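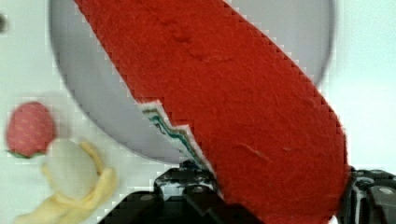 Household task automation

Category: Robotics | Service robots | Domestic technology

Household task automation is the use of machines to carry out the physical work of a home, such as clearing a table, washing and putting away dishes, folding clothes, and preparing simple food. The term is normally kept for machines that handle objects directly. It excludes appliances such as the dishwasher, which cleans what a person has loaded into it, and robot vacuum cleaners, which move over a floor but do not pick anything up.

The question of whether such machines are ready for ordinary use has no single answer. Performance depends heavily on the chore, the objects, and how much the surroundings are allowed to change between attempts. Moving a known item from a table to a container is within the reach of many current systems. Clearing a kitchen after a family meal remains well beyond most of them.

Background

Factory arms have moved parts with great accuracy for decades, but they do so in places arranged for them. Parts arrive in the same position each time, and the arm repeats a stored path. Homes offer no such order. Items are left wherever they were last used, lighting changes through the day, and people walk through the work area.

Research on home chores therefore turned toward machines that learn from demonstration. In this method a person guides the arm through a task many times, and a control program is trained on the recorded movements and camera views. The quality of the result is closely tied to the number and variety of the demonstrations.

Kitchen tasks

Kitchen work is the most widely studied group of chores, partly because it combines picking up, carrying, opening, pouring, and wiping within a small area. Trials are commonly run on a tabletop with a single arm and a mixed set of containers and play food. A typical layout may include a plate, a colander, and a toaster oven along with fruit and a small red bottle with a white cap, so that one table can serve for several different instructions. Strawberries on such a table call for a narrow grip and a precise approach, while the oven presents a door and knobs that must be worked without shifting the appliance.

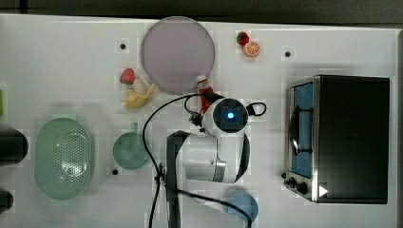 Clutter is among the main causes of failure in these trials. An arm that can pick up an item alone may fail when the same item is close to others, either because the fingers strike a neighboring object or because the program selects the wrong one. The arm itself adds to the difficulty: seen from overhead, it can lie across part of the work surface, with its cable crossing a light blue round object partly beneath it. Many systems add a second camera near the gripper for this reason – the closer view helps in the last part of the approach, when the overhead view is blocked.

Measured performance

A comparison led by Suqin Qin tested 3 control programs on tabletop kitchen chores, with 80 attempts allotted to each program. All of them did best at placing single items into open containers. Results fell when an instruction joined 2 steps, such as opening a door and then placing an item inside, and fell again when the containers were moved between attempts. The report noted that a small error in the first step often made the second impossible, and that few programs tried to correct it.

Speed is reported less often than success. In the same comparison, a two-step chore took some 130 seconds, well behind a person doing the same work by hand.

Shop-floor use

Shops and small workshops have adopted handling machines sooner than homes. Vekska and Clevard both supply arms for sorting and packing, and in each case the buyer is expected to fix the position of bins and limit the range of goods. Brito, a maker of packaged meals, uses arms to place trays but keeps workers on the line for mixed or soft items. Soft goods remain difficult because they change shape under pressure, and a grip firm enough to lift them may also mark them.

Outlook

Opinion is divided on when general household machines will be practical. The Uvness home trial, which placed arms in occupied kitchens, found that residents used them mainly for clearing light items from a counter and stopped asking for other chores within the first weeks. Supporters point to steady gains in programs trained on many kinds of tasks at once. Others hold that safety around children, cleaning of the machine itself, and the cost of repair have received too little study – and that a high success rate on a test table says little about a home where a single broken glass is counted as a failure.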